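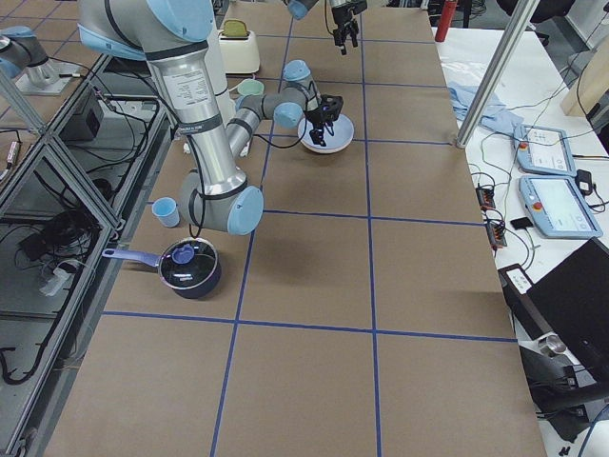
March, 9:40 a.m. — long table, kitchenware set B

Re-papered the table before starting. The old kraft sheet had gone soft near the sink end and the tape was lifting with it. New sheet is cut from the 700 mm roll, two widths overlapped lengthwise and taped underneath. Seam is flat enough that a cup does not rock on it. Blue tape grid relaid on top: two lengthwise lines, then the crosswise ones measured from the back edge. Previous grid was measured from the front and had drifted 26 mm by the last line. Please measure from the back from now on.

Items out for this layout: toaster (cream), white bowl, small light-blue cup, pale green cup, navy saucepan with the lavender handle. Toaster goes toward the back. Saucepan handle points left.

Notes on the pieces:

Bowl. Rim is the part that matters. Wiped with the Kernuveo cleaner, then plain water, then dried. The cleaner on its own leaves a film that can be felt with a fingertip but not seen. Two rinses removed it. One did not.

Light-blue cup. Rim flares slightly. Measured the outside of the rim with calipers at four points, all within 2 mm. Acceptable. It is light and shifts if the paper is bumped, so do not lean on the table while reading off positions.

Green cup. Easily lost behind taller things when checking the layout from the side. Check it from the end of the table as well.

Saucepan. Base is flat. Tested on the surface plate, no rock. The replacement from Certhorpe has a longer handle and will cross a tape line in the same cell, so it stays in the cupboard until the grid is revised.

Toaster. Unplugged, crumb tray emptied and refitted. Left the slot cover on. The cover is a loose fit and comes away if the toaster is lifted by the top — lift from the sides. Rania sheet 4 still lists the old toaster and needs correcting.

Paper: 115 g/m² is on the label of the new roll. The previous roll was thinner and tore when the tape was pulled. On an offcut, tape left down overnight came up cleanly when pulled back low and slowly. Pulled straight up, it took fibers with it. Almost a full roll remains on the shelf under the window.

11:15 a.m. — rechecked the crosswise lines after the table had been in use. No movement. One corner of tape near the front had rolled over and was pressed back down.

To do:
Correct Rania sheet 4.
Order blue tape, same width as current.
Find the lid for the saucepan or strike it from the list.
Ask Dương whether the tall mugs are coming back or can be marked as gone.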